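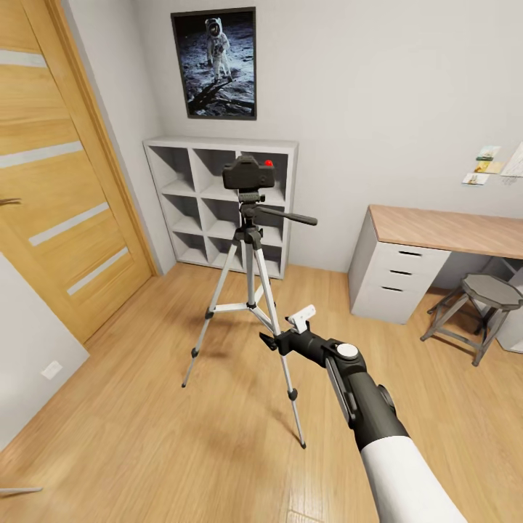

Stirnotance replied:
Fine, but 478 simulated episodes and a leg grasp that works in simulation tells me the simulator likes you. What did the real arm do?

Obi wrote:
Patience. The claim is a narrow one. We trained two policies on the same 478 episodes. One picks its own place to take hold of the tripod, the other gets told "front leg, low down, near the column" and only has to learn the approach. Tested over 100 fresh room layouts each, the one that gets told wins comfortably. I was rather hoping it wouldn't, as I wrote the other one.

Vestis wrote:
So you gave one of them the answer and it did better in the exam. Lovely result. Have you told the journals?

Obi wrote:
The answer was wrong on purpose in 10 of the 100 layouts. It still got there in most of those, by ignoring me. That's the bit I think is worth a paper.

Vestis wrote:
All right, that is more interesting. Put it in the first post next time, before the gloating.

Stirnotance replied:
Still no real arm, I notice. Tripods are horrid things to simulate. The joints have slop, the head is heavy and the whole lot wants to go over the moment you nudge a leg. If your friction is set to "generous" you'll never see it fall.

Brokum wrote:
I disagree a bit. We ran something similar last March with floor lamps and the order of the methods stayed the same on hardware, even though every score dropped like a stone. If all Obi wants is to say A beats B, simulation can get you a fair way.

Stirnotance replied:
A fair way, yes. Usually as far as the stairs.

Obi wrote:
Friction is randomised per episode, and so is the mass of the camera. The lower end of the range is quite mean. I can post the config if anyone wants 780 lines of it.

Brokum wrote:
I'd like to see it. Did you move the furniture as well, or only the tripod?

Obi wrote:
Tripod and desk. The shelf stays against the wall. I tried moving that too and the planner sulked for a week.

Vestis wrote:
Then "fresh room layouts" is doing some heavy lifting.

Obi wrote:
It'll say "fresh tripod and desk positions" in the write-up. Config going up tonight, once I've taken the swearing out of the comments.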